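Handling Laboratory: Comparing Grippers on Household Retrieval Tasks
Course handout, Unit 3: The Refrigerator Station

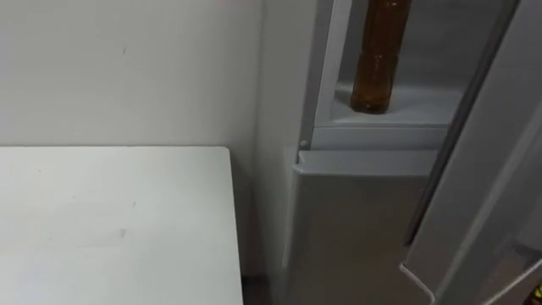
1. Purpose of the unit

In Units 1 and 2, students worked with rigid blocks on an open bench. Unit 3 moves the same arm to a kitchen setting. The task is to take an upright plastic bottle of brown liquid from the shelf of the upper compartment and set it on the white table to the left of the refrigerator. The lower door stays closed throughout. The upper door is opened by hand before each trial and is not part of the task.

The subject of the comparison is the gripper. The arm, the head camera and the controller are the same for every group and may not be changed.

2. Equipment under comparison

Gripper A: Drornico two-finger parallel gripper, with flat rubber pads.
Gripper B: Geketura three-finger adaptive gripper, with jointed fingers that close around an object.
Gripper C: Şimşekoğlu soft gripper, with two air-driven fingers.

All three are mounted on the Luvura arm by means of the quick-change plate. Students must run the tool calibration after every change of gripper, including when the same gripper is removed and put back. Results recorded without a calibration entry in the logbook will not be accepted.

3. Points to consider before the trials

Clearance. The bottle stands inside a compartment with walls and an open door on the right. A gripper that opens wide may reach the bottle without difficulty on an open bench and still strike the compartment here. Measure the full outer width of each gripper when open, including any fittings for air or cable.

The shelf lip. The shelf has a raised front lip. The bottle must be lifted clear of it before it is drawn forward. A straight pull is counted as a failed trial even if the bottle remains in the fingers.

Grip height. The lower part of the bottle has a narrower, slightly ridged section. Gripper A tends to seat well there, but the fingers then travel close to the shelf. Gripping higher gives more room below and allows the bottle to swing. Each group is to choose one height for each gripper and keep to it for the full set.

Camera view. The top of the bottle can fall outside the view of the head camera when the camera is tilted down toward the table. The detection program used in Unit 2 expects to find a cap. Groups should either raise the camera for the detection step or use the body-only model supplied with the course files. State in the report which method was used.

Pale surfaces. The wall, table and refrigerator are all white or close to it, and depth readings on such surfaces may be patchy. Check the table height by touch before the first placement.

4. Procedure

4.1 Bring the arm to the home position and confirm that the emergency stop is within reach of the operator.
4.2 Set the bottle upright on the shelf and open the upper door fully.
4.3 Run detection and save the result.
4.4 Approach, grasp, lift, withdraw and place. The speed limit is 20 percent for the first three trials with each gripper and may be raised afterward with the approval of the instructor.
4.5 Record the outcome using the codes in Section 5.
4.6 Repeat until 24 trials have been completed with each gripper.

The closing force for Gripper A must not exceed the value posted at the station. Grippers B and C use the preset named "bottle". Any spill is to be wiped up before the next trial, and the pads or fingers are to be dried.

5. Outcome codes

S: bottle placed upright on the table and released.
T: bottle placed but tipped over on release.
D: bottle dropped during lift or transfer.
C: contact with the shelf, compartment or door.
N: no grasp achieved.

When more than one code applies, enter the one that occurred first and note the others in the remarks column.

6. Report

Each group submits one report containing a table of outcomes for each gripper, the grip heights chosen, and a discussion of the failures. The discussion should separate failures of the gripper from failures of detection or path planning, and should cite trial numbers. A recommendation of one gripper is required, limited to 400 words. Groups that find no clear difference should say so and explain what further trials would be needed.

Reports are due at the start of the first session in March. Logbooks are to be returned to Room 251 on the same day.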